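Subject lines, again

Our September newsletter went to 2,589 people and had the worst open rate I've seen at Rorkeck. I blamed the subject line, which ran to 80 characters and got chopped on most phones.
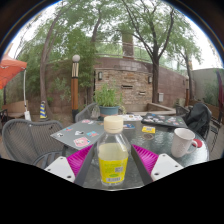 Yellow label, cream cap, on the patio table.

Kartini Khoo rewrote it in 20 characters and we sent that to everyone who hadn't opened the first. It did better. I've asked Fares Shboul to set up a proper split test for the next one, with the same body text and send time.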